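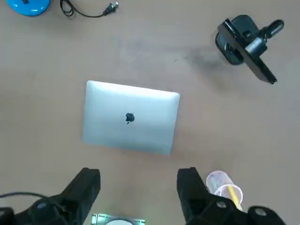 A closed silver laptop on one of the tan tables, Plonedgate reading room.

Plonedgate Neighborhood Library Friends
Minutes of the January meeting

Started at 7:15 in the reading room, with tea. Dineo Mokoena in the chair. Apologies came from the Horkum Street group, who had their own supper on the same evening and sent a very kind note and a lemon cake, which went quickly.

Minutes of the last meeting
Read and agreed, with one correction: the lamp by the atlas shelf was given to us, not lent, and we would like the family to know how much it is enjoyed.

The laptop table
Most of the evening went on this, and it was a good-natured talk even when it ran long! Dineo reminded everyone how we got here. In the fall we cleared the big tables so people could bring their own laptops or use one of the library's, and it has been far more popular than any of us dared hope. The sign-in book shows 867 visits to the laptop tables since we opened them up, and the Saturday homework crowd is a joy to see (and to hear).

The trouble is what happens at closing time. Laptops get left out, sometimes with the lid up, and whoever is locking up has to guess which ones belong to the library and which belong to a reader who has wandered off to the bus. After a fair amount of back and forth we agreed the following:

Library laptops are to be closed and put back in the cupboard by 15 minutes before closing.
Any laptop left behind goes in the desk drawer with a slip saying which table it was on and when it was found.
Nothing is to be stacked on top of a closed laptop, please, and that includes the large print westerns.

There was a suggestion that we put a bright sticker on the lid of each library machine. Several people liked this very much, and a couple thought stickers would look scruffy and peel. We settled on a small label underneath, with a name tag tied to the charger. Dineo will bring the labels.

Table tops
The matte tops were praised for not throwing the light back in your eyes. They do show cup rings, though, and we talked for longer than you might expect about coasters. Palamarchuk Joinery, who supplied the tops, have told us to use a damp cloth and plain soap and to leave the spray polish alone. Two cloths will hang by the sink from now on. Drinks with lids are fine at the laptop tables, open mugs are for the armchairs.

Money
The balance stands at $2,302 after the winter book sale. The quote from Dindari Electric for 2 more outlets along the window wall was passed around and everyone felt it was fair. Agreed to go ahead, provided the work can be done on a morning when the toddlers' story hour isn't on.

Other matters
The kettle is slow again. Someone has a spare at home and will look it out.
The returns cart squeaks, and oil is needed.
Warm thanks to all who stayed behind last month to wipe down the shelves.

Closed at 9:05. Next meeting in the same room, and the Horkum Street group are bringing soup.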